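Mirthorpe gives up on the app, brings back the paper water bill

Mirthorpe will start mailing water bills again in October, ending a paperless experiment that was supposed to save the town money and mostly saved people the trouble of paying.

The town moved its billing to an app called Flerimau two years ago. Customers were told they would get a friendly reminder when a bill was ready. Many did get one, usually in the middle of the night, and usually for an amount that had changed by breakfast. Others heard nothing at all until the late notice, which the town continued to send on paper the whole time.

By this spring, 583 accounts were past due in a town that had always been fairly dull about paying its bills. The water office's own review, released with this month's budget papers, puts most of that down to "communication timing." It also mentions that the app logged users out if they turned their phones sideways.

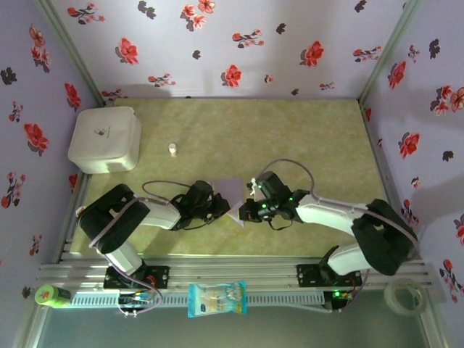
A lavender-gray triangle on a green mat, with flowered wallpaper behind.

Under the new plan, every household will get a single sheet, folded to fit a window envelope, with the amount owed printed in large type and the due date right beneath it. A return envelope comes with it. The stamp does not.

Late fees charged since the switch will be credited back automatically – $15 apiece, though the credit will show up on the November bill for anyone who has already paid October's early. The office asks that people not call about this. The phone line closes at 4 p.m.

Flerimau will stay available for customers who like it. The review did not say how many that might be. 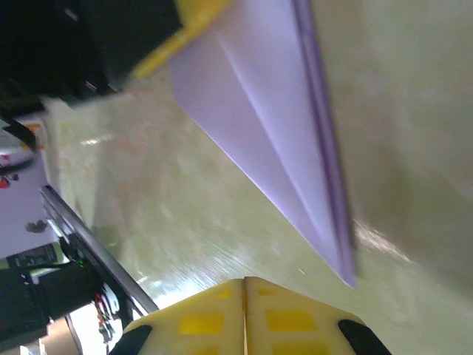

The paper bills will be printed and folded by Hinrichs, the shop on the Skarnusley road that did the job for years before the app came along. Hinrichs never took the town's account off its price list, and its quote came in under the yearly license for the software. 

Skarnusley, which buys its water from Mirthorpe, never went paperless. It had planned to, but its paperwork was late. Officials there have been gracious about the news and have brought it up at both of their meetings since.

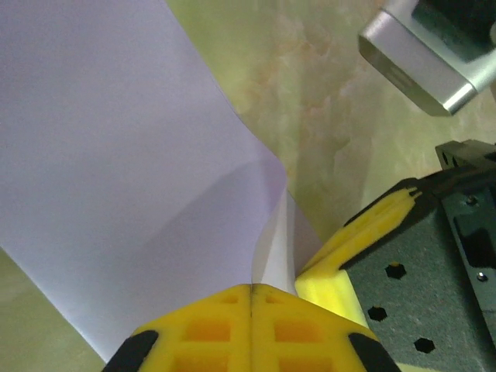

White paper, creased and folding over on itself.

There is some disagreement over color. The old bills were pale purple, which made them easy to spot in a pile of mail, and several longtime customers have asked for that back. White is cheaper. The water office says it will go with white for now and look at purple again when the current stock runs out, a date it would not guess at.

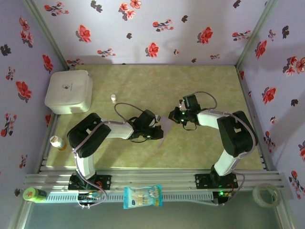
One customer wrote in to say the color makes no difference to her, as long as the thing can be stuck on the refrigerator. She added that she had paid the same bill twice in June, once in the app and once at the counter, and was told the extra money would be treated as "enthusiasm" until somebody could find the right form.

Refunds for double payments are being handled separately. The form for those is available only in the app.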